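Section 2 - Planning and budget before you order

Read first. Most wasted money goes on parts bought before step 3.
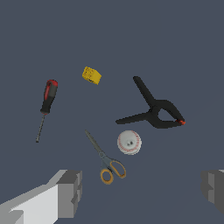

1. List your objects. Screwdriver, spring clamp, baseball, scissors, a small block - whatever your cell has to pick. Write down the widest and the heaviest.

2. Run the list in the Dretach simulator before buying. Licence is 291 per seat, per year. One seat is enough for planning.

3. Choose fingers. Standard two-finger set comes with the arm. Long fingers are extra, 306 a pair, order from Kandpal.
Note: scissor handles and clamp arms are awkward shapes. Try several angles in the sim, not just one.

4. Measure the bench. Leave clear surface behind the pick area, you will want it later for trays.

5. Add the bits people forget: spare finger pads, mains lead, guarding, training day at Prerthorpe. Delivery can take up to 6 weeks.

CAUTION: do not order the Zadutau base plate untill the bench is measured. Cut plates are non returnable.

6. Get sign-off, then send the order form. Prices held to end of June.

Note: sim results are a guide only - grip on real parts will differ. Keep a bit of budget back for teh second set of fingers.

Prices checked 17 Jan 2019, excl. VAT.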